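Folding Garments with Elastic Waist - Notes for Unit 4
November 23, 2025
By T. Võ, Codcombe Course in Laundry and Linen Work
4 min read

In the last unit we worked with towels and pillowcases, where all the corners are square and the fabric lies down without trouble. Shorts are more difficult. The waistband pulls the fabric together, so the top of the garment is narrower than it wants to be, and the legs spread wide. Please read these notes before the practice hour and bring 2 pairs of shorts, one with elastic and one with a button.

Preparing the table

Wipe the table and let it dry. Empty the pockets. Lay the shorts sideways, with the waistband at your right hand and the leg openings at your left. Left-handed students may turn this around. One leg is then far from you and the other is near to you, and the first fold goes across the garment, from front to back.

Smoothing

Begin at the waistband and move the flat hand slowly toward the legs. Do not pull the elastic to its full width - when you let go, it jumps back and makes new wrinkles. Small creases next to the gathers are normal and you should leave them. The long folds lower in the legs are different, these must be smoothed out before you continue.
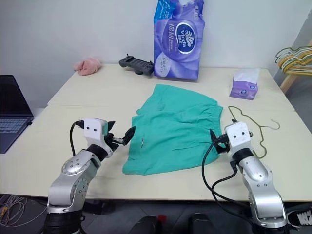 Fig. 1. Shorts laid sideways, waistband at right. Note the fine creases from the elastic and the longer folds in the lower half.

The fold

1. Take the near leg at the hem and at the waistband, and lay it over the far leg. The two hems should meet.
2. Check the crotch seam. It makes a small point that sticks out. Tuck it in, so that the side is straight.
3. Bring the hems to the waistband.
4. Turn the packet so the folded edge looks to the front of the shelf.

For thick cotton, stop after step 3 and press with the palm. For thin sports fabric, which slides, the Dasisdale method is to roll from the hems up to the waistband. Both are accepted in the test.

Stacking

In July we visited the laundry in Stistport, where 200 pairs were folded in one shift. The stacks there were kept low and every second pair was turned, so the thick waistbands did not all lie on the same side. Do the same with your own stack. If it leans, take it down and start again from the lowest pair.

For next time: practice the fold at home and write down which step is slow for you. We continue with fitted sheets.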